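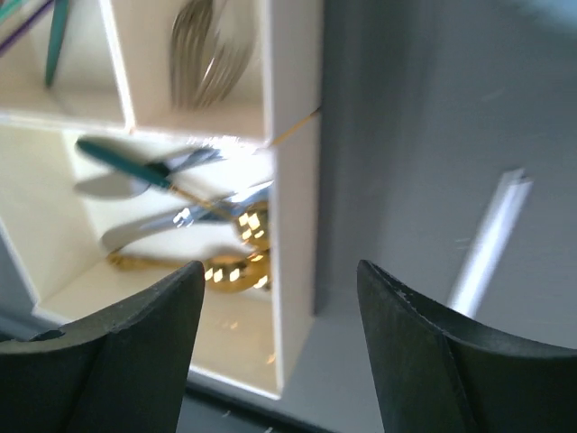 The Kanby Street community kitchen opens its doors again on Mon 12 May, and if you've ever gone hunting for a fork in there during a pancake supper, you'll be glad to hear the drawers have been gone through from top to bottom. I stopped by last week to have a nosy look before everybody else gets in, and I went straight to the cutlery (I can't help it, I'm that person at parties too). The silver forks have a compartment all to themselves now, tines up, while the big section is still a happy jumble, with a teal handle lying across it, a long silver serving piece and a couple of gold spoons tucked down in the corner. I love those gold spoons. I've asked all over Esenbridge where they came from and got a different answer every time.

Liudmyla Kushnir has been running the sort-out, and she started with a rule I wish I had the nerve to use at home: everything comes out, and only what gets used goes back. She told me the kitchen had close to forty years of other people's leftovers in it. Potato mashers, cake slices, a whole shoebox of corn holders, lids with no pots. "People bring a dish to a supper and go home without the spoon," she said. "Then the spoon lives here forever."

The money came from the Bidis hardware store on Main, which put in $1000, and a bake sale in the parking lot that made another $300. Most of that went on shelving and a new faucet, plus a deep clean of both ovens. The left one still runs hot, so if you're baking, check your cookies early! The trays and drawer organizers were the cheap part, and Liudmyla says they've made the biggest difference to anyone actually trying to cook in there.

There was a bit of a debate over whether to buy matching cutlery. One camp wanted a full new set, all the same, so the tables would look nice for the July picnic. The other camp (mine, I'll admit it) likes the mix. I grew up eating off odd forks in that hall and I'd miss them. For now the odd ones are staying, and the picnic will have whatever comes out of the drawer.

The lost and found is going to be the fun bit of opening day. Anything nobody could place has been laid out on 2 long tables in the side room, and you can walk in and claim your grandmother's pie server, no questions asked. I already spotted my sister's green salad tongs, which she has blamed me for losing since high school. There's also a very heavy nutcracker, a jelly mold shaped like a fish, and a dog bowl with Kong scratched on the bottom, so if Kong is yours, please come get his dinner dish.

Whatever is left at the end of the day goes to the thrift store on Tuesday morning, so don't leave it too long. Doors open at 4 and there'll be coffee, soup and rolls until it's gone. Regular bookings start again the same week, and the calendar is on the corkboard by the coat hooks, where you write your name in pencil like always.

One small request from Liudmyla before I go. After you wash up, put the forks back with the forks. The big compartment can take pretty much anything else, she's not fussy about that, and sharp knives go in the block by the stove, out of reach of the little ones.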